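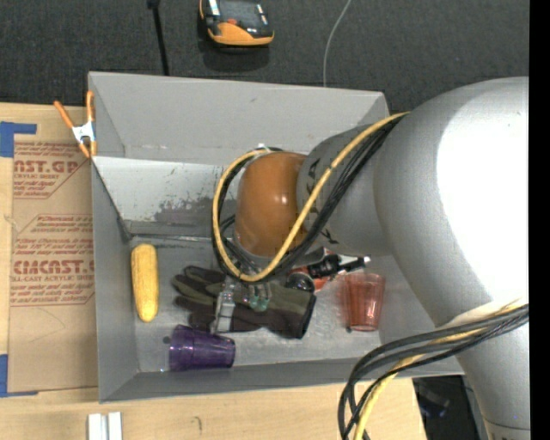

*The arm over its bin, glove underneath, with the corn and the purple cup off to the left.*

I finally got over to the shared workshop at Prandale for their March open evening, and I'm so glad I did! Boris Radulović has been building a picking cell there with Ognjen Papadopoulos (they share a bench and, I think, a kettle), and they let me stand and ask daft questions for ages.

The cabling was what I kept staring at. Big yellow one, a bundle of black ones, all looped round the joints. Ognjen wants to redo the lot. Boris says leave it alone until they've logged 500 picks, and they were on 100 when I came in.

There's acrylic sheet still in its brown paper on the table, which will be the guard once they agree on a height. And I loved the orange-handled clamp on the rim of the bin – I've got a shelf at home held up much the same way.

Tea was 10p a cup. I'm going back with my own soldering iron.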